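From: Fernanda Caldeira
To: ukano-shop list
Subject: Re: [ukano-shop] sim before we bolt anything down?

On the August thread, Montes wrote:
> I'm fine with doing the bowl task in simulation first, but I don't
> want it to turn into a second project. Two questions. Are you
> modeling our actual bench or just a flat plane? And what are you
> using for the objects? If it's all perfect cubes I don't think it
> tells us much about the fingers.
>
> Also, did the gripper width limit ever get fixed?

Answers in order.

The table is a box with rounded edges and a white cover over it, set to the height of our bench. I did not model the vise or the drawers. The arm stands on its own block beside the table, the same way we plan to mount it in the shop.

Objects are a mix of free meshes. No cubes. The one I use most is a crumpled gray lump that starts out inside a bowl, so the fingers have to go in past the rim. I scaled it down twice before it fit between them. There is also a long dart thing with fins that I left on the table as clutter. Its collision mesh is bad and I would like to swap it for something simpler.

The width limit is fixed. I had typed the value in the wrong units in the Jellatell config. If you pulled before this morning, pull again.

I ran 128 tries overnight with the lump position randomized. 59 ended with it lifted clear of the bowl. Most of the failures I looked at were a finger catching the rim on the way down, so the approach height is the next thing to change. 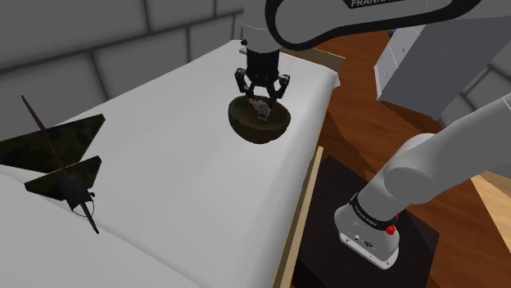 Sim view, gripper over the bowl, dart at left.

The step I would like help with is friction. I have one value for everything, which is wrong for the bowl. If anyone has measured the rubber pads from the Jallalton order, send me the numbers and I'll put them in.

Scripts are in the shared folder under bowl_pick. Set the episode count to 20 if you are on a laptop.

Fernanda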